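Buying your way in: notes for the evening session

Open with the brochure. Read the line about "residency in 5 easy steps" out loud and let people laugh. Then ask who has paid a consultant already. Don't ask how much.

The pitch at Hrnčiar goes like this: put money into a small business, get a visa, bring the family. Two of those I'll grant. The word they skip is "risk." The money has to be truly committed before anyone at the consulate looks at your file. If you're refused, you may own a sandwich shop in a country you can't live in.

Slow down here. Ask what happens at renewal if the shop is losing money. I put that to a salesman and he showed me a photo of a beach.
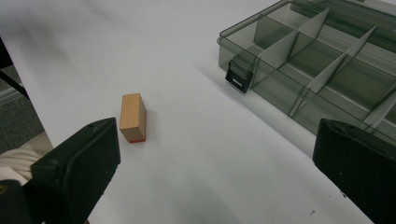

Stustthorpe, April

Franchises next. Lomer says its buyers do well. Maybe so - I asked for the names of 2 who had renewed and I'm still waiting. Point out that the seller gets paid at signing, whatever the officer decides later.

Business plans. A 100-page plan bought off the shelf reads like one. Have your own numbers and be able to defend them without the binder.

Kids: they can come as dependents, but they age out at 21. Check the room, this is where faces change.

Green card: an E2 doesn't turn into one by itself. Say it twice. Take questions, then hand over to Lejla Tomić for the tax part.

Comments

ornwood_reader: We were told the fee was refundable. It was, minus 500 for "file opening."

Pat G.: Bit harsh on franchises. Ours has been fine so far.

M.: Will the tax part be posted too?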